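Giving up the second car
Posted in August by the household editor

We sold the second car at the end of spring and I said I would write something once we had lived without it for a while. It has been long enough now that I have stopped reaching for the wrong set of keys, so I'll put down what changed and what didn't.

The car was an old hatchback that mostly went to the train station and back. It sat in the station lot all day, came home, and sat in the driveway all night. The insurance renewal arrived, and then the brakes needed work, and the shop quoted 800 dollars for it. We were not in a position where that would hurt us badly, but I kept looking at the number and thinking about how little we used the thing.

I sold it to a dealer in Ponce, the next town over. I could have gotten more from a private buyer. I didn't want strangers at the house or the phone calls in the evening, and the dealer had a check ready before lunch. The paperwork took longer than the inspection. Bring the title, bring both keys, and cancel the insurance after the plates are off and not before. I got that last part the wrong way round and had to call them twice.

The first thing to sort out was the station. It is two miles from our front door, most of it flat, with one hill near the school. I had an old bike in the garage with flat tires and a rusted chain. The bike shop replaced the chain, the tires and the brake pads, and told me politely that the saddle had also had its day. I kept the saddle for another few weeks and then went back and bought a new one. They were right.

I bought a Rarnix rear rack and a pair of Flunex bags to go on it. The rack is fine. It went on with the bolts it came with, and I have not had to tighten it. The bags are heavier than I expected and the clips are stiff, but they hold a laptop, a lunch and a jacket, and they have kept everything dry so far. I have no strong feelings about either one. I mention them because people at work ask.

Mornings take longer. I used to leave the house at 7:20 and make the 7:34 train with time to park. On the bike I leave at 7:10, and the extra minutes go mostly to locking up and finding my breath. There is a bike shelter by the north entrance with a roof that covers most of the racks, and if you come early you get a place at the dry end. After that it fills up from the inside out. In the afternoon I don't care which train I get, so there is no rush and I usually walk the hill.

Rain was the part I worried about. I bought a proper rain jacket and a cheap pair of rain pants, and the cheap pair split at the knee, so now I have a proper pair of those too. On the worst mornings I get a ride in the car we kept. That has happened less often than I thought it would. Light rain is no trouble at all once you are moving, and heavy rain tends to pass if you look at the forecast and leave a little earlier or later.
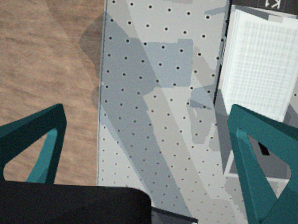
Groceries took more thought. We used to shop whenever we ran out of something, which meant one of us was always driving to the store for milk and coming back with a bag of things we already had. Now there is one large trip a week in the car and everything else gets carried home on foot or on the bike. I keep a list on the refrigerator door. We waste less food than we did, mainly because we know what is in the house.

The corner store is more expensive than the supermarket, and I had assumed this would eat up a good part of the savings. It hasn't come close. We buy milk, bread and sometimes eggs there, and the difference over a month is less than what we used to spend on parking. I should add that the corner store closes early in the evening and I have been caught out by that more than once.

The real friction is in scheduling. With two cars we never had to talk about where anyone was going. Now we do. We put a paper calendar in the kitchen, and whoever needs the car writes it down. Dentist, hardware store, visits to family, anything with a time attached. For the first month we kept forgetting to write things down and then standing in the hallway negotiating with our coats on. It is better now. There are still evenings when we both want the car, and then one of us stays home or takes the bus.

About the bus, I had not been on it in years. It comes every half hour during the day and stops running earlier than I would like. The fare card can be bought at the station and at the library. The driver can't sell you one, and I learned that with a line of people waiting behind me. The route goes past the pool, the clinic and the big hardware store, so it covers a lot of what we need. It does not go anywhere near Ponce.

A few people have asked whether we rent or borrow a car when one is not enough. We looked at Gimutex, the car share that has a couple of spaces behind the post office. Signing up was simple and the card came in the mail in 4 days. We have used it 2 times, once for a weekend when we had to be in different places and once to move a bookcase. Both times the car was clean and had fuel in it. The pricing takes some reading – there is an hourly charge and a distance charge, and the hourly part keeps running while you sit in traffic. For a short errand it is cheap. For a whole day, a regular rental may be the better deal.

On money, I have kept a simple note of what we spent and what we would have spent. Insurance, registration, the station parking permit, fuel and the brakes are on one side. The bike repairs, the rack and bags, rain clothes, bus fares and the car share are on the other. It took 6 weeks for the first side to get ahead, and that was with nearly all of the bike costs landing at the beginning. I had expected it to take until winter.

I sleep a little better, though I can't prove the bike has anything to do with it. My knees complained for the first couple of weeks and then quit. The driveway looks odd with a gap in it, and a neighbor asked if we were away. There is an oil stain where the hatchback stood, and I have tried cat litter and dish soap on it with only fair results – if anyone has a method that works on old concrete, leave it in the comments.

I don't know how this will go in January. The hill by the school gets plowed late, and the bike path along the creek doesn't get plowed at all, so I expect to be on the bus more than I am now. I have asked the town whether the last departure could be moved back in the winter timetable and have not had an answer yet. I'll post it when I do, along with what I end up doing about tires.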